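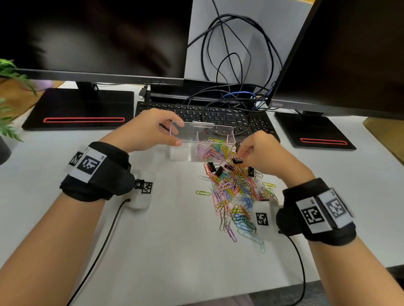
Media release no. 27, page 1 of 2

Student team releases hand-tracking records of desk sorting tasks

The student automation club at Gidby College has completed the first stage of Kukomex, a project that records how people sort small office items by hand. The records will be used to program the club's entry in the tabletop class of the Imai Challenge, an intercollegiate competition for student-built sorting machines. The stage one data set contains 2927 sorting trials and will be available to other student teams from September.

Kukomex was carried out by 19 students enrolled in the college's second-year automation class. Each trial follows the same procedure. A person sits at an ordinary office desk with the monitors, keyboard and cables left in place. Paper clips of several colours and a small number of black binder clips are tipped onto the desk in front of a clear plastic container with a divider down the middle. The person then moves the items into the container by hand.

Position is measured with printed square markers. The person wears a padded black band on each wrist, and each band carries two markers. The markers give the position and angle of the wrist relative to the viewpoint at head height. Finger positions are labelled afterwards by the students, using software written in the class.

"Paper clips are a difficult item for a machine," said Marta Hladun, who teaches the class and supervises the club. "They hook together, they lie flat, and a gripper that closes on one will often lift four. We wanted a record of what the fingers do in the half second before the pick, and we could not find one at this scale."

The students chose not to clear the desk for the trials. Early work in the first term used a bare bench under even light, and the labelling software performed well on it. The same software lost track of the wrists in nearly 500 trials when it was first applied to a working desk. Black cables and a black keyboard behind black wristbands were the main source of error. The team rewrote the detection step to rely on the white border of each marker and to estimate wrist position from the second marker when the first is hidden by the hand or the container.

Widad Akl, the student who led the labelling group, said the change took most of the second term.

"Two markers on each wrist sounds like plenty until the person turns a hand over," Ms. Akl said. "We ended up keeping a log of every wrist angle where both were lost. The log became the test set for the new version."

The data set is divided into three parts. The first covers paper clips alone. The second covers paper clips mixed with binder clips. The third covers trials in which one hand steadies the container while the other picks. The third part was added at the request of the team's mechanical group, which is considering a second arm for the competition machine. A decision on the second arm has not been made. It would add weight and wiring, and the competition rules set an upper limit on both.

Devov, a local maker of packing equipment, provided workshop time and the use of a test bench during the project. The company has no claim on the data set or on the software.

The second stage of Kukomex will begin when classes resume. Students will use the labelled trials to set the approach angle and closing speed of a two-finger gripper, then repeat the desk trials with the gripper in place of the hand. Results will be reported in the same format as stage one so that the two can be compared trial by trial. Washers, push pins and rubber bands have been proposed as additional items. Rubber bands are unlikely to be included in the first round of gripper tests.

Teams wishing to use the stage one data may apply in writing to the club, care of the automation class, Gidby College. Applications should name a supervising teacher and state the storage space available. The labelling software will be supplied on request with its source code and a short set of set-up notes. Marker sheets can be printed on an ordinary office printer at full size. Scaled copies will give incorrect distances.

Media contact: Marta Hladun, automation class, Gidby College. Calls are returned after 3:30 p.m. on teaching days.

Page 2: technical notes and terms of use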